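Prernen gripper trials

The Prernen gripper trials were a long comparison of two-fingered robot grippers carried out at the Deltton workshop in Pennington. They set out to settle which fingertip was best at picking up household things from a table, and settled mainly which was worst. The trials are remembered for the length of their report and for the so-called Vilico rule, which is still used by several small workshops that have never read it.
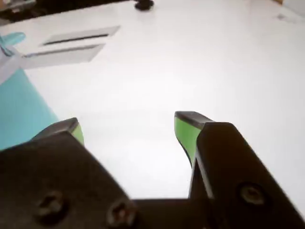
Background

Prernen began as a name for a controller and was later stretched to cover everything the controller was plugged into. By the time the trials were proposed, Deltton owned four kinds of gripper and held five opinions on them. Each gripper had been bought to replace the one before, and none had been thrown away.

The proposal asked for a month. It was granted a month, beginning in November, and finished the following spring.

Grippers and pads

All the grippers tested were of the parallel or angled two-finger type, driven by a single motor. Suction cups were left out on the grounds that they would win at anything flat and sulk at everything else. A three-fingered hand was considered and dropped when its price arrived.

Most of the attention went to the pads on the inner faces of the fingers. A bare finger tends to let go of smooth things, and a soft pad gives it something to hold with. The pads compared were:

Plain rubber, flat
Ribbed rubber
Soft silicone
Thin foam with a cloth face

Foam did well on the first day and was in shreds by the end of the first week. Ribbed rubber was the favourite of those who had not used it for folded cloth, where the ribs caught on the hem and would not give it back.

Method

An arm was fixed beside a white table, with a camera looking down past the fingers. Objects were laid out by hand, the arm was told to fetch one, and the result was written down as held, dropped or moved. The last of these was added after a dispute over a spoon that had travelled most of the way across the table without ever being lifted.

In total 3082 attempts were logged. Of these, 1748 were marked as held. The report gives both figures on its cover and then spends a chapter arguing over what "held" means. An object counted if it was still between the fingers when the arm stopped moving, even if it was upside down.

The white table caused trouble of its own. White objects on it were hard for the camera to find, and on bright afternoons the arm closed with great confidence on patches of glare. The blinds were lowered, which helped with the glare and did nothing for the confidence.

Results

Soft silicone came first for mixed objects, with flat rubber close behind and a good deal cheaper. Changing the pad made more difference than changing the gripper, a finding that was poorly received by those who had chosen the grippers. The dearest model in the trial came third and was described in the report as "very well made".

Flat cloth remained the hardest thing to pick up with any pad. The best approach was to press the tips lightly on to the table and pinch up a fold – a trick that works on towels, fails on anything starched, and wears out the tips.

The Vilico rule

Named after the test bench on which it was first pinned up, the Vilico rule states that no two parts of a gripper may be changed between one set of attempts and the next. It was adopted after a new pad, a new camera mount and a new version of the controller were fitted during the same lunch break. Scores improved sharply, and the cause has never been found.

See also

Fingertip pad
Parallel gripper
Pennington arm mount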